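Gratero Reusable Cable Ties, mixed pack - my review after a long spell with the wire drawer

I should say up front that I am not an electrician and I don't play one on weekends. I am a person who fixes lamps, tinkers with model railroad lighting, and has a very hard time throwing away a piece of wire that might still be good for something. If you are the same sort of person, pull up a chair, because this is going to take me a few minutes.

The pack I bought is the mixed one, 70 ties in two lengths. They are the soft kind with a hook side and a loop side, and a little slot at one end that you feed the tail through. I picked them up at the hardware store in Cuncombe when I went in for picture hooks (which I forgot to buy, naturally, and had to go back for). They come rolled in a clear pouch with a snap closure, and I have to say the pouch turned out to be nearly as useful as what was in it. Mine now holds spare fuses.

Before these I had been through just about everything. Bread bag twists, which rust if you keep them in a garage like mine. Rubber bands, which go gummy in summer and leave a mark on the insulation that you can't get off with anything. The stiff plastic zip ties you have to snip, and I have nicked more than one perfectly good wire trying to get the cutters in under one of those. For a while I wound everything on cardboard from cereal boxes, with notches cut in the ends, and that works fine until you need the piece in the middle of the stack.

So in April I decided I would do the whole drawer. All of it, out on a surface where I could see it, sorted by thickness and color, coiled, tied, and put away in the plastic trays I already had. The trays are Wimau, the shallow ones with the sliding dividers, and I'll say a word about those further down because I know people will ask.

Thin wire is the real test for anything like this. A fat extension cord will stay coiled if you look at it sternly, but the skinny stuff has a mind of its own. Pull on one loop and three others come along for the ride, and the blue and the black always seem to find each other no matter how far apart you put them away.

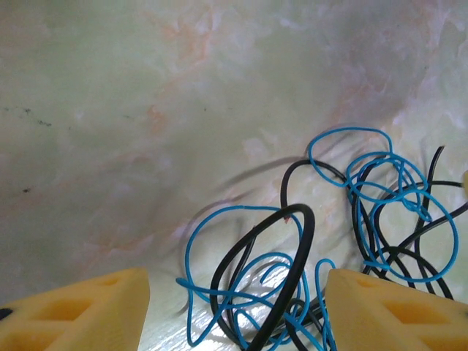

My method, for what it's worth, is to find a free end first and never pull on anything that resists. Lift the loops up and shake them a little, and let gravity do what it can. Once I have a length free I wind it around my open hand, slip it off my fingers, and put the tie on right away while I'm still pinching the bundle. If you set it down to go find a tie you will be starting over. I keep a few stuck to the cuff of my work sweater, which looks silly but saves a lot of reaching.

With the shorter ties, this goes beautifully. You can cinch them snug around a small coil without crushing it, and the tail lies flat. The hook side is gentle enough that it doesn't drag on the insulation, and I had worried about that with the finer wire. I've opened and closed the same tie on my test lead bundle nearly every time I sit down to work, and it still grabs. The edges have fuzzed up a bit, I'll grant you that.

The longer ties I am less in love with. On a small coil you end up going around and around and around, and the bundle gets a thick belt that takes up as much room as the wire does. You can trim them with ordinary scissors, and I did, but then I don't see why I shouldn't just buy the short pack. Where the long ones earn their keep is on heavier cords. The one on my shop vac cord has held up very well, and my neighbor borrowed two for his garden hose and I have not seen them since.

Colors: you get black, gray and a sort of muddy green. I wish there were a red or a yellow in the pack. When you are tying black wire with a black tie and dropping it in a dark drawer, you aren't doing yourself any favors. I ended up saving the gray ones for all my black wire and being quite strict with myself about it.

There is one thing I'd call an actual fault. The slot on a few of mine wasn't cut clean through, and I had to work it open with the tip of a small screwdriver. No great hardship, but it's a nuisance when you have a coil pinched in your other hand and it's trying to spring loose.

I did also try the Pangaribuan ones, since they were hanging on the next peg over and cost a little less. They're stiffer, and they hold harder, and if I were bundling cords behind a television and never touching them again I might choose those. For wire that gets used and put back, the Gratero is kinder to work with. The Pangaribuan ties make a ripping noise when you open them that sends my cat straight out of the room, so that settled it in this house.

Now the trays, as promised. The Wimau dividers slide a little too easily when the tray isn't full, so a coil can push its way into the next section. A folded bit of paper wedged in the track takes care of it. Otherwise they're just right for hand-wound coils laid flat, and you can read a paper label through the front.

Would I buy the ties again? Yes, and I already have, though I went looking for the short ones by themselves and had to settle for another mixed pack. The drawer closes now without my having to lean on it. I still have a coffee can of odds and ends under the bench that I haven't faced yet, mostly bits too short to coil, and I suppose a tie isn't the answer for those anyway. If anybody has found a good way to keep very short pieces together I would love to hear it.

Four stars out of five, and it would be higher if somebody checked those slots.

Posted December 25, 2019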